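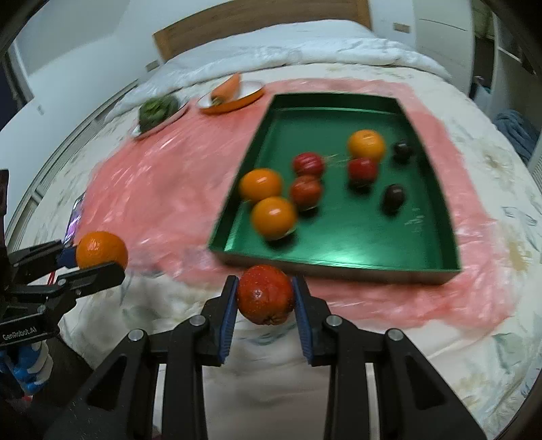 Me contestan al hilo de ayer que para qué tanto lío con el estimador, que si la pinza cierra y no se cae nada, pues ya está, cierra y punto. Va respuesta larga, que en un solo mensaje no cabe.

1/
Cerrar es la parte fácil. Lo que me quita el sueño es saber CUÁNTO ha cerrado, en qué instante, y que ese instante coincida con lo que veía la cámara. Si no coincide, la política aprende a apretar antes de llegar. O después. Las dos cosas las he visto en Grelleo.

2/
Contexto para quien llegue nuevo: Grelleo es el paquete de sincronización y limpieza de demos. Coge vídeo + apertura de dedos + pose y saca episodios listos para entrenar. Troria es el planificador que va detrás. Son repos separados, por favor dejad de abrirme issues de uno en el otro.

3/
El problema de esta semana: desfase entre el reloj de la cámara y el de la lectura de apertura. No es constante. Si fuera constante lo restas y a otra cosa. Este va derivando durante el episodio — al principio clavado, al final ya no.

4/
Lo primero que probé (mal): correlación cruzada sobre el episodio entero. Te da UN desfase, el medio. O sea, mal al principio y mal al final, y bonito en la gráfica. Me comí medio día mirando una curva preciosa que no servia para nada.

5/
Lo segundo: ventanas cortas, un desfase por ventana, y ajustar una recta. Mejor. Pero en las ventanas donde los dedos no se mueven no hay señal que correlacionar, y el estimador se inventa lo que quiere. Con toda la confianza del mundo además.

6/
Solución de momento: peso cada ventana por la varianza de la apertura. Si no hay movimiento, no vota. Son cuatro líneas y arregla casi todo. Me da hasta vergüenza.

7/
Números, que me los vais a pedir: 1.233 episodios en el lote. Con el método viejo pasaban el filtro de alineación 919. El resto no es que fueran malas demos, es que las tirábamos nosotros. Todavía me duele.

8/
¿Y con el nuevo? Está corriendo. No voy a poner un número a medias, que luego me lo citáis.

9/
Otra cosa que salió de rebote. Fruta redonda. Manzana, naranja, lo que sea. El momento de contacto NO se ve bien en la curva de apertura, porque el dedo frena poco a poco según cede la almohadilla. Con una caja de cartón tienes un escalón clarísimo. Con una naranja tienes una rampa.

10/
Y yo tenía un detector de contacto que buscaba escalones. Claro. Marcaba el contacto tarde en casi todo lo redondo. Ahora miro la segunda derivada suavizada y un umbral relativo a la velocidad de cierre. Ventana de 11 muestras. Menos es ruido, más se come los cierres rápidos.

11/
(No, no he probado con una red para esto. Sí, ya sé que se puede. Quiero algo que pueda depurar a las dos de la mañana con un print.)

12/
Percepción: dos pinzas en el mismo plano y la segmentación se lia con cuál es cuál cuando se cruzan. Mismo negro, mismas almohadillas azules. Lo que hago es no preguntarle a la imagen: la identidad viene del flujo de datos, cada pinza con su id, y la máscara se asocia por proyección de la pose. Si la pose falla, episodio a revisión manual.

13/
Bandejas y superficies brillantes. Los reflejos me dan máscaras fantasma. Probé a filtrar por persistencia temporal y va regular: el reflejo también persiste, el muy cabrón. Lo que mejor funciona es exigir coherencia con el movimiento de la cámara — el reflejo se desplaza distinto que el objeto. Todavía verde, está en una rama, no la uséis.

14/
Desenfoque de movimiento: no lo tiro. Antes sí, había un filtro de nitidez al principio del pipeline. Quitado. Resulta que los fotogramas borrosos son justo los de la aproximación, o sea los que más te interesan. Si entrenas solo con los nítidos, la política sabe estar quieta divinamente.

15/
Planificación, rápido. Troria ahora mismo recibe el orden de los objetos desde fuera. Quiero que lo decida él: primero lo que tapa a otra cosa, luego el resto. Tengo un grafo de oclusiones que funciona con pocos objetos y se pone lentísimo cuando están todos apiñados en una esquina. Acepto ideas.

16/
Ya me han dicho «usa Dremitz». Lo miré. El resolvedor está muy bien, pero pide un modelo geométrico de cada objeto y yo no voy a modelar cada ciruela. Si alguien lo ha usado con primitivas (esferas y ya) que me escriba, en serio.

17/
Herramientas: el visor de episodios ya enseña vídeo y curva de apertura con el mismo cursor. Arrastras y se mueven los 2. Parece una tontería y es lo que más bugs me ha encontrado este mes. El desfase ese de la deriva lo vi a ojo ahí, antes que en ninguna métrica.

18/
Formato: sigo exportando a Preda. Ya sé que el esquema no contempla dos pinzas de forma limpia, lo meto como dos canales y un campo de metadatos. Cuando lo arreglen migro. No voy a inventar otro formato más.

19/
Lo que falta para la versión:
— pasar la ponderación por varianza a la rama principal
— tests del detector de contacto con objetos blandos
— documentar los ids de las pinzas, que ahora mismo solo están en mi cabeza
— quitar un sleep que no pienso explicar

20/
Fecha: diciembre. Si lo de las oclusiones no llega, sale sin ello y ya.

21/
Y volviendo a la pregunta del principio: sí, la pinza cierra. Pero si el registro dice que cerró cuando la cámara todavía la ve abierta, el que entrena con eso soy yo, y el que luego se pasa la tarde buscando el fallo en la política también.

22/
Edito porque preguntan: el script de deriva funciona sin el resto de Grelleo. Le pasas dos series con marca de tiempo y te devuelve la recta. Está en tools/, el nombre es horrible, ya lo cambiaré.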